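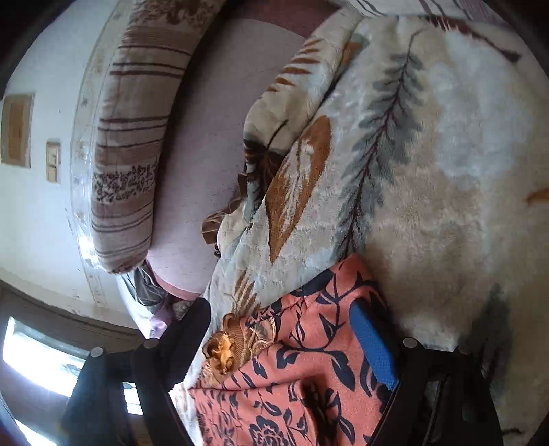 Kazimiera Piątek wants to know if the Sulendale sheds, and if it's going to leave fluff all over her navy pajamas. Good question, and it comes up more than any other, so I'll put the answer right up top: a little, for the first couple of weeks, and then it settles down. Give it a shake outdoors when it comes out of the bag, run it through one cool wash on its own, and after that I find I'm only picking off the odd bit. If you sleep in dark velour or live in black leggings, do that first wash before you curl up under it. I didn't with mine and I went to the dentist looking like a sheepdog.

Sulendale Plush Blanket, Cream Mix

Okay, now the proper introduction. This is the thickest blanket we carry and it's the one I'd keep if I had to give all the others back. It's soft in that slightly uneven way, with a pile you can push around with your hand and leave tracks in, and the color is a mix: cream mostly, then beige and tan, with patches of a pale blue-grey coming through. We call it Cream Mix on the label and people still write in expecting a plain cream. It isn't plain! If you want one flat color all the way across, look at the Brovham instead (more on that one further down).

I love the patchiness, personally. A flat cream blanket shows every crumb and every paw, and I have both crumbs and paws in my house. On this one a bit of toast can sit for an hour before anybody spots it. The blue-grey also helps if your bedroom leans cool and the rest of your bedding leans warm - it sort of shakes hands with both.

What I'd put with it

Prints, and loud ones. The blanket is quiet enough to take it. My favorite thing next to it is a coral-pink cloth with dark navy leaves and flowers, the kind of thing your aunt would've had as curtains, and I mean that as the highest compliment. Coral against cream just looks like somebody cares about you. Something golden brown works too, especially anything ribbed or gathered, so there's a bit of texture going on beside all that plush.

What I wouldn't do is pair it with another plush thing in nearly the same color. I tried it with our cushion covers in February when I was doing up the spare room, and it all melted together into one big oatmeal shape. I couldn't find the cushions. Go for contrast, or go for something flat and crisp like a plain percale sheet folded down over the top edge.

Sizes

There are 2 sizes, the Lap and the Bed.

The Lap is for one person on a couch, or two people who like each other a lot. It covers me from the armpits down with my feet tucked in, and I'm on the tall side. It also goes nicely over the back of an armchair, though it's heavy enough to slide off if the chair back is slippery. I fold mine in thirds lengthwise and let more of it hang down behind than in front, and that holds it.

The Bed size is meant to lie on top of a double with some drop on either side. On a queen it covers the top and that's your lot. On a king it's going to look like a bath mat, I'm sorry, and I'd buy two Laps for the foot of the bed before I'd do that. I do get asked for a true king every month or so. We've talked about it. The trouble is washing it, as it'd be too bulky for most home machines, and I don't want to sell you something you have to haul to the laundromat in a wheelbarrow.

How warm is it?

Warm. I keep the heat low at night and I use the Bed size over one sheet and a thin quilt right through winter. In spring the quilt goes back in the closet and I stay with the sheet and the Sulendale. By real summer it's too much for me and I fold it down to the bottom of the bed, where the cat gets it.

If you run hot, get the Lap and just put it over your feet. A couple of customers have told me they do this with the window open all year, and it sounds lovely.

Weight is a separate thing from warmth, and people mix them up. This has some heft, enough that you notice it being lifted off you (my husband can't steal it without waking me), but it is not a weighted blanket and there's nothing sewn inside it. If that's what you need, we don't carry any at the moment.

Washing and drying

Cool wash, gentle cycle, by itself. Half the detergent you'd normally use. Please leave out the fabric softener! I know it's tempting with something fluffy, but it coats the pile and after a few goes it feels sort of greasy and flat. If you've already done it, don't panic. Wash it again with no detergent at all and an extra rinse, and most of that will come out.

Drying is where people go wrong. High heat makes the ends of the pile go crunchy and I can't fix crunchy. Low heat, or no heat, with a couple of clean tennis balls thrown in. Or hang it over two lines with a gap between them, so the air gets up the middle, and turn it once. It takes most of a day on the line. In damp weather it takes longer, and I'd finish it in the dryer on low.

I've put mine through 9 washes now. The pile looks a bit more tousled than it did out of the bag and the edges are still straight. I brush it with a soft clothes brush when it's fully dry, going one way, and it comes up nicely. You don't have to do that. I find it relaxing.

Spills: blot, cold water, blot again. Don't rub, you'll mat it. Coffee came out of mine. Red candle wax did not, and there's a small pink spot near one corner that I turn to the wall side.

Sulendale or Brovham?

These two get compared a lot and they're different animals. The Brovham is a flat weave in a single color, thinner, easier to fold and much easier to fit in a suitcase. It dries in an afternoon. It's the one I send to people with kids heading off to college. The Sulendale is for staying home. It takes up a whole shelf in the linen closet and I've given up trying to store it anywhere else, so most of the year it just lives on the bed, half rumpled, with whatever laundry I haven't put away yet on top.

If you're really torn, think about what you do with a blanket in the morning. If you fold it, get the Brovham. If you kick it to one side and go make coffee, you're one of us.

There's also the Dustley, a cheaper fleece throw that we bring in for the cold months. It's fine! It's a good car blanket and a very good dog blanket. It won't give you that thick, sink-in feeling though, and I don't want anyone ordering it thinking it's a small Sulendale.

Things people grumble about

I read every message, so I may as well put the grumbles on the page.

The bag smell. It comes folded tight in a zip bag and it has a smell when you open it, a sort of new-shower-curtain thing. It goes after a day over a chair, faster with a window open.

Fold lines. Same reason. They drop out in the first wash, or over about a week if you just use it.

Static. Yes, in dry weather. I had a spark off mine that I could see in the dark. A damp hand run over the top before bed takes care of it.

Patches not matching. The color mix falls differently on each one, so if you order two for twin beds they'll be cousins. If that's going to bug you, send me a note with the order and I'll pull out a few and choose the closest pair I can find. I can't promise identical.

Ordering bits

We've sold nearly 2,862 Sulendales since the first batch, and 2,532 of those were the Bed size, which tells you what to expect when stock runs low. The Lap is almost always on the shelf. The Bed goes in waves, and when it's out I take names and write to people in order when the next lot lands.

Orders go out from the Kołodziej warehouse in a plain brown box. If it's a present, tell me and I'll leave the packing slip out and tie it with a bit of ribbon (no charge, I just like ribbon). We can't ship it in an envelope, people do ask, it won't go in one.

Returns are okay as long as it hasn't been washed and hasn't been slept under by an animal. I can tell about the animal. Take it out, feel it, hold it up against your sheets in daylight, and if the color is wrong for the room put it back in its bag and send it to us. Getting it back into the bag is a bit of a wrestle. Roll it from the folded end and kneel on it as you go to push the air out, and zip a few inches at a time.

Page last updated 19/09/2024. Cream Mix in stock in both sizes, and the cushion covers are back too if you want to risk the oatmeal look.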